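Star peg jams in the foam shape block, club arm project
Posted in Robotics: Classes and Clubs
January 14, 2020

Our club at Loltdale has an arm and a foam shape block, and the job for this term is to put the pegs in their holes with no hand on the controls. The round and square pegs are fine. The brown star is the one that gives us trouble. We drive to the taught position, close on the peg, move over the block, turn the wrist and go straight down. Some runs it drops right in. Other runs one point catches on the edge of the hole, the foam squashes and the arm stops on a force limit. We have tried going slower and it makes no difference that we can see.

We have 818 runs logged and 300 of them are star runs, so there is plenty of data if someone can say what to look for. The showcase at Trirkbridge is in February. I would like this sorted before then.

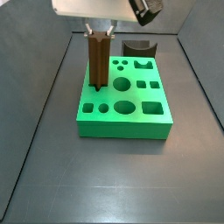 Check your wrist angle before anything else, says Grimshaw_Bench. A round peg doesn't care how it is turned and a star does. With five points it only has to be out by a little for every point to be wrong at once. Print the angle at the moment you start down, for good runs and bad ones, and put them in two columns. If the bad ones bunch up on one side, you have an offset and you can just subtract it. If they are all over the place, the peg is turning in the fingers when you close, and no amount of code will fix that.

loltdale_club
Thanks. I printed the angles for the last batch and they are spread out, so I guess it is the grip. The block also gets moved between runs and we find it again each time from the fixed camera, which may be adding to it.
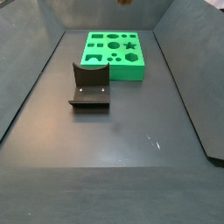 The block position comes out of that camera as x, y and a rotation. I never checked how good the rotation number is. The x and y looked fine so I left it alone.

Indthorpe Steve's Dad
Buy a better gripper. We had the same thing and that fixed it.

trirk_lab
You don't need a new gripper. Two flat fingers on a star can land on the points or in the grooves, depending on how you pick it up, and those are different holds. Pick one and teach it. Then do a search at the bottom instead of a straight push:

Go down until you feel light contact and stop.
Back up 2 mm.
Turn the wrist 5 degrees one way, try again, then 5 degrees the other way.
If it still won't go, lift clear and find the block again.
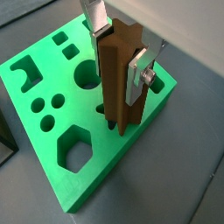
Keep the push force low while you do this or the foam will dent and the hole will get bigger over time, and then your results will look better than they are. Log which try it went in on. If it is nearly always the second one, go back to what was said above and look for an offset.

For the rotation number, leave the block still and run the camera step over and over. Whatever spread you get is the error you start with.

loltdale_club
Will try the search first and then the camera test. A new gripper is not in the budget.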